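# Guest refreshment policy for shared dining rooms: request for comment

**Promaver_Facilities** wrote on 5 March 2024:
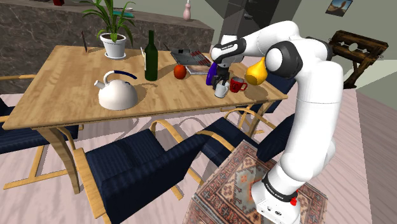
The residents' association at Galtoseck invites comment on the proposed refreshment policy for the shared dining rooms. Under the present arrangement, each household that reserves a room supplies its own tea, coffee and crockery and removes them afterward. The proposal would replace this with a standing set kept in each room and paid for from the common fund. The set would be modest: a white kettle with a dark blue handle, like the one on the table, a few plain mugs, and fruit on days when a room is reserved for more than two hours. Bottled drinks would remain the responsibility of the household. The annual cost is estimated at $1,647 for all rooms, of which $500 is a one-time purchase of equipment.

Members are asked to state whether they support the proposal, oppose it, or would support it with changes.

---

**Unit_22** wrote:

I support the proposal with one change. The draft does not state who is responsible for descaling. The water in our building is hard, and the kettle in the old laundry lounge became unusable within a single winter. I would ask that a schedule be written into the policy before any equipment is purchased.

---

**north_stair** wrote:

I am opposed. The common fund was established for repairs and insurance. Households that never reserve a dining room would be paying for the tea of those that do. A reservation fee would be the fairer method, and it would require no change to the bylaws.

---

**Promaver_Facilities** wrote:

In reply to north_stair: a fee was considered at the February meeting. The difficulty is administrative. Last year the rooms were reserved 298 times, and each fee would have to be collected, recorded and in some cases refunded. The office does not have staff hours assigned to this work.

In reply to Unit_22: the point is accepted. A monthly descaling entry will be added to Section 4.

---

**north_stair** wrote:

I thank the office for the figure, but I do not find it persuasive. The booking system already accepts card payments for the parking spaces. The same form could be used here. I would also note that a fee discourages people from reserving a room and failing to appear, a problem this board has discussed before without result.

---

**el_khatib_catering** wrote:

El Khatib has supplied lunches to this building for several years, and we ask for clarification on one matter. When a household hires an outside caterer, may the caterer use the standing set, or must it bring its own? At the Makby building, where a similar policy is in force, caterers are required to bring everything — including spoons — and this has worked without complaint.

---

**Unit_22** wrote:

I would favor the Makby rule. Breakages are easier to settle when only residents use the set.

---

**garden_side** wrote:

I support the proposal as written and would not add a fee. Several older residents meet in the dining rooms in the afternoon, and carrying a kettle down two flights of stairs is a real obstacle for them. The cost per household is small. I do ask that decaffeinated tea be included.

---

**north_stair** wrote:

The needs of older residents could be met by an exemption. I remain opposed to the use of the common fund and ask that my objection be recorded.

---

**Promaver_Facilities** wrote:

The objection is recorded. Section 6 will be revised to state that outside caterers must supply their own equipment. Decaffeinated tea will be priced and added to the estimate. The revised draft will be posted in this thread, and comments will remain open until the vote.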